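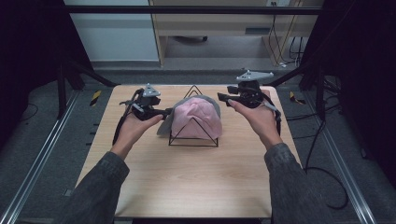
8 min read

Teaching a Two-Arm Robot to Handle Caps and Knits by Hand Demonstration
Project report, Ulbridge robotics course, 3/29/24

1. What we set out to do

Our group wanted to know if a person holding a pair of grippers could teach a two-arm robot to place a cap on a wire stand and take it off again. The Gradow arms in the Ulbridge lab can be driven by remote control, and last June an earlier group did that with hard plastic parts. Soft items went badly for them. The operators could not feel the cloth, and a single try often ran past a minute.

We used hand-held grippers instead. The person stands at the table, one gripper in each hand, and does the task at close to normal speed. Each gripper has a camera that looks out past the fingers, and the marker plates on top let the tracking software work out where each tool is. The Cukley software package lines up the video and the tool paths afterward.

Besides the cap, we recorded work with knit fabric lying on the table. The gray knit was the hardest to plan for. Laid flat, it gives the fingers very little to close on, so we told people to come in low and pinch near an edge or a crease. Closing in the middle of a flat area mostly slid the pads over the cloth.
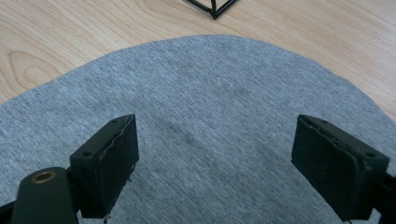 2. Recording

We recorded 214 demonstrations and kept 183. Most of the ones we dropped had a tracking loss, usually when one wrist turned so far that the plate faced away from the tracking camera. A few were dropped for long pauses - the model copies a pause as if it were part of the job.

Each person practiced for 35 minutes before any of their tries were saved. Start positions were changed between tries, and fabric was left flat for some and bunched up for others. Bunched fabric was easier to grab but harder to open out, as the fingers tended to take two layers at once.

Pad wear matters too. A pad with a frayed edge can catch on knit stitches, and then the cloth comes up with the finger after the grip has opened. We should have written down the pad condition for each session and did not.

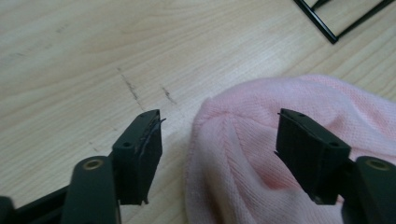
Sowerby wrote on our draft that the pad problem should be tested by itself, with new pads on one gripper and worn pads on the other, before we blame the model for any bad release. The same note asked for a small set of remote-control tries on the same fabric, so that the two methods can be compared directly. We have both on the list for the next round, starting with the pads.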